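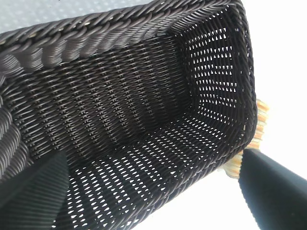 The Basket Is Not a Boring Example

An opinion on how we gather examples for household robots

I work with a small group that prepares training examples for a learning system. The system should learn simple jobs in a home: take hold of a thing, lift it, move it, put it down again. My part is to steer the arm by hand and to decide afterwards which recordings are good enough to keep. I have done this work for three years, first at Galler and now at Madent, and in both places I heard the same complaint. People say we record too many easy objects.

A basket is the usual victim of this complaint. When a visitor sees our list of objects and finds a woven basket on it, he asks why we don't spend the day on something harder, like a wet glass or a folded shirt. I understand the question. I used to ask it myself. But I think it comes from the view of a person who stands two meters away from the table, and the learning system does not stand there. It looks through a small camera at the wrist, and from the wrist a dark basket is one of the most difficult things we own.

Look at it the way the policy must look at it. The strands are nearly black, and the fingers are black also. One finger is on the inside of the wall and the other is on the outside, so the wall between them is the only thing that matters, and it has almost the same color as both of them. Through the end wall and the floor there comes light, in many small white points. A person knows at once that these are holes. A system that has seen mostly boxes and cups has no reason to know it. Behind the basket everything can be white and without detail, and then the outer edge of the basket is hard to find even for me.

For this reason I disagree with the rule we had at Galler, where the lighting had to be corrected before each session until the picture was pleasant. The recordings from that time are beautiful. You could print them in a brochure. The arm that learned from them worked well until we moved the table near to a window, and on that Sunday it closed its fingers in the air beside the rim again and again. I was present, and I remember that we first blamed the calibration. We lost the whole afternoon with this.

I don't say that bad light is good. I say that the light in a kitchen is what it is, and if our examples come from a better world than the kitchen, we are teaching for the better world.

My second point is about what we keep. In October we went through one batch of 561 recordings with baskets and trays. Under the old rules of the project, 275 of them were accepted directly and the rest were put aside. I asked to see the ones that were put aside, and I watched all of them. It was slow and I do not recommend to do it late in the evening. In 234 of them the grasp succeeded. They were refused for other reasons: the operator had hesitated, or approached two times, or touched the rim first and then corrected the position.

For me these are the most valuable recordings of the batch. A smooth grasp shows the system only the road where nothing goes wrong. A correction shows how to come back to this road from outside. When a finger touches the rim and stops, then goes a little higher, and comes down again on the inside, there is a whole lesson in it. We were throwing this lesson away because it looked clumsy, and the people who produced it were told in a friendly manner to practice more.

I know the argument against me. A colleague from Adams, the company that made our first annotation tool, explained it to me with much patience. If you keep the hesitations, the arm learns to hesitate. It will stop above the basket and tremble like a new operator, and a customer will not pay for that. This is true, and I have seen it happen. But the answer is in the labels. If we mark where the hesitation begins and where the correction begins, the first part can be given less weight and the second part can be kept. It costs more time for each recording. I believe it costs less than recording the same clean grasp again for the hundredth time.

There is also the matter of variety, where I am less sure of my opinion. Our planning sheet asks for 5 grasps on each object and then a change of object. The idea is that a broad collection is better than a deep one. In general I agree. Still, a basket with a thick twisted rim, with a dense side and an open side, is several objects in one. You can hold it by the rim, or by the wall, or at the corner where the two walls meet, and each place behaves in a different way under the fingers. Five grasps are finished before the operator has understood the thing. I would give such objects more time and take this time from the plain cups, which are all the same cup after a while.

The Garketti project has started to let the operators decide this by themselves. The operator writes one short line when he thinks that an object has more to show, and the session continues with it. I have read some of these lines. "Slips at corner." "Finger catches in weave." They are not elegant, but they tell me more than our score column, where every basket receives the same number.

I would like that we try the same at Madent — for a month only, with the baskets and nothing else. The planning sheet can stay as it is for the other objects. If the arm is not better at the window table after this month, I will go back to recording cups and I will not write about it again.

Contact | Copyright, all rights reserved | Back to top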